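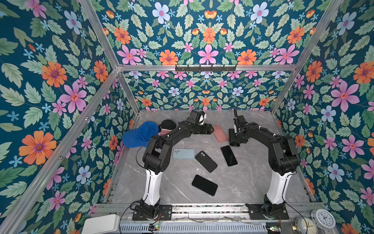

Phones and hats on a grey marble-patterned floor

Lost property at Tarlow Pool: frequently asked questions
Last updated Aug 31, 2023

I left something behind. Will I get it back?
Maybe. Last year 1,292 items came through the front desk and 38 per cent went home with an owner. Don't believe anyone who tells you everything turns up.

How long do you keep things?
Sixty days for most items. Wet towels and bathers get three days in the drying room, then they go in the bin. We've been asked to stretch this and we won't – the smell is real.

Can I ring and describe my phone?
You can, but "black, bit scratched" covers half the drawer. Ring your own number during opening hours, or tell us what's on the lock screen. If the battery is flat, bring the charger and unlock it at the desk.

Doesn't the Andura tag mean you can find my bag?
So the packet says. Ours is a brick building with a plant room in the middle, and the tags we tried gave up somewhere near the change rooms. A name in laundry marker has a better record here.

My kid's hat has gone missing. Is it worth coming in?
Only if it has a name in it. School hats are all the same colour and we won't hand one over because it looks about the right size. Unnamed ones go back to the school office at the end of term.

Do you post items?
Within Australia, if you pay first. We don't post phones, keys or anything with a battery.

Can someone else collect for me?
Yes, with a note from you and their own ID. A text message on their screen is not a note.

What happens to unclaimed stuff?
Clothing goes to the op shop on Caria Street. Phones are wiped and recycled by a contractor, Magyar, who say nothing ends up in landfill. We've asked to see that in writing and will post it here if it comes.

Is there a fee?
No. There was talk of a gold coin charge from September, but it has been dropped for now.

Someone handed in my wallet and the cash was missing. What will you do?
We log what's in a wallet when it reaches the desk and can show you the entry. Before that, we can't say. For theft, call the police.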